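Storage and Household Order, Unit 7
Sorting with open baskets
Course notes, prepared by Otakar Hrnčiar

Please read these notes before the Wednesday lesson. We will work in pairs at the long table and every pair needs a free piece of the tabletop.

1. Why perforated baskets

A basket with slots in the sides lets the air go through, and you can see a little of what is inside without taking it down. For cloths, sponges and small bottles this is enough. For screws and buttons it is not - they fall out, so please use a closed box.

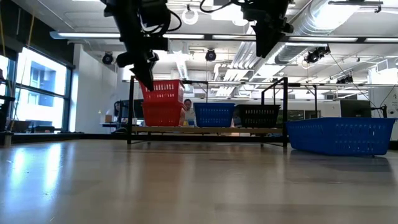
Colour is the second point. In our course red is for cleaning things, blue is for paper and post, and black is for cables and tools. You may choose other colours at home, but write them down and keep to them. My colleague Kenta Kinoshita keeps the list inside his cupboard door, and I recommend this to everybody.

2. Stacking and placing

Baskets of the same size can be nested when they are empty. Press them lightly, otherwise they stick together. A long, low basket should stand directly on the table, where the hand reaches it first. Smaller ones can go in a row on a shelf or along the edge of the table, with the rim turned so that you can hold it easily.

Do not put a full basket on top of another full one. The rim bends after some weeks and then the row is never straight again.
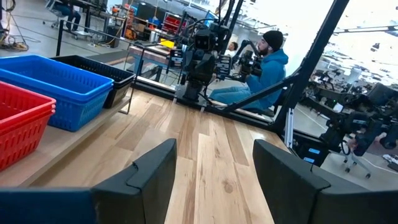
3. Homework

Choose one drawer or shelf at home. Take everything out, make groups, and give every group one basket. Measure the shelf first - a basket 400 mm long does not fit on every board. Bring your short notes to room 102.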